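Small Cards, Loud Walls

Iveta Kratochvíl has been papering small spaces for eleven years: cupboards, box rooms, the insides of wardrobes. Her workshop in Nollton sells offcuts by the sheet, and plaid goes faster than anything else.

"People are scared of it in a living room," she says. "Put it on three sides of something small and they love it."

Her advice is simple. Start with the back wall, where the pattern will be seen straight on, and work outwards. Choose a white ground if the colours are strong. Keep the floor pale - a beige marble pattern is her usual choice - and don't put much on it.

Salamatu Eshun, who collects character cards and owns 584 of them, came to her in March wanting somewhere to show them one at a time. She had tried plain grey card and found it dull.
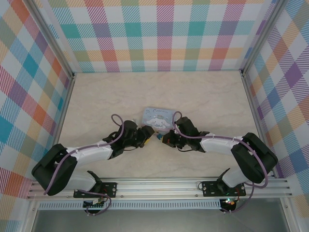

Cinnamoroll, the white puppy with the long ears, is one she comes back to often. The pale blue holds up well against teal, pink and orange, and the card is small enough that the big checks don't crowd it. Darker cards are harder. Eshun lays those on a sheet of white paper first, and changes the card every Friday.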